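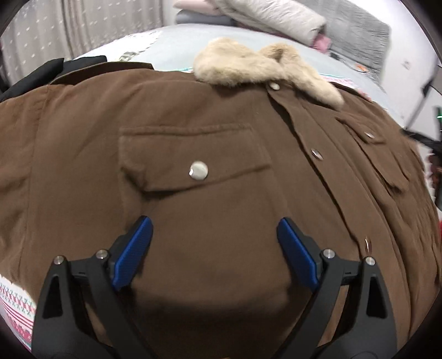
A brown jacket laid out on the bed, with the gripper's blue finger pads open just below the pocket flap.

Nam-gil Seok wants to talk about coats. I had come with a page of questions about the future of housework and we got to perhaps two of them, because he'd put the kettle on and started explaining why a coat is so much harder than a tea towel, and after that there was no stopping him (nor did I much want to).

"People always show you the towel," he says. "A towel is a rectangle. You pick up one corner, you find the next, and you have a folded towel. A jacket has a front and a back and an inside, it has sleeves that go wherever they like, and if there's a furry collar on it then the collar has ideas of its own."

Seok runs Lulau, a small outfit working on machines that put clothes away. Before that he spent 9 years in the back of a dry cleaner's, which he says taught him more than his engineering degree did. He still folds a shirt faster than anyone I've met. He did one for me at the kitchen table while talking about something else, and I had to ask him to do it again.

The way Lulau goes about things is pleasingly low-tech to look at. A person holds a gripper, much like the claw that will one day sit on the end of an arm, and does the chore with it by hand, over and over, in ordinary bedrooms with ordinary bedding. The computer learns from those recordings. So far they have 1,541 of them, and Seok is rather sniffy about how far that gets you.

"It sounds a lot. Then you open one wardrobe in March, when everybody still has the winter things out and the spring things as well, and you see how little it is. My own mother owns garments I couldn't name for you."

I asked him to take me through what goes wrong. Snaps, he said straight away. Press studs, poppers, whatever your family calls them. They're shiny, so they catch the light and look different from every side, and they want a firm push in exactly the right place. A person feels the click. "The machine has to decide whether it clicked, and it is an optimist. It will tell you that the jacket is done up when it's only resting there."

Pocket flaps are next on his list. Pinch one by mistake and the whole jacket comes up by the flap, with everything you'd smoothed flat sliding off sideways. Then there's the matter of two dark garments lying together, where even a careful person may come away with both. He has a good deal of sympathy for the machine on that one.

So can it do the job yet? He took a while over this, and refilled both cups first. On a clear bed, with one jacket, lying face up, Lulau's arm manages a tidy fold most of the time and needs some 19 minutes to do it. On a bed with blankets and a quilt and last night's clothes, it mostly doesn't. "And the second bed is the one people have," he says. "I wouldn't sell that to my neighbour. I'd have to see her on the stairs."

He is kinder about shop floors. A stockroom has a table at a fixed height, decent light, and forty of the same thing – you can plan for that. He thinks machines will be straightening knitwear in shops well before they're let loose in a spare room, and he wouldn't mind at all if that were Lulau's first paying work.

What he'd like best, though, is something for people with sore hands. His father had trouble with buttons towards the end, and with hangers too, and hated asking. "He didn't need a butler. He needed somebody to hang up his coat and not make conversation about it."

I asked when he thought that might be. He said he'd given up dates, having been wrong with all the earlier ones, and went to find my own coat, which he'd hung up properly when I came in, collar straight and the top button fastened.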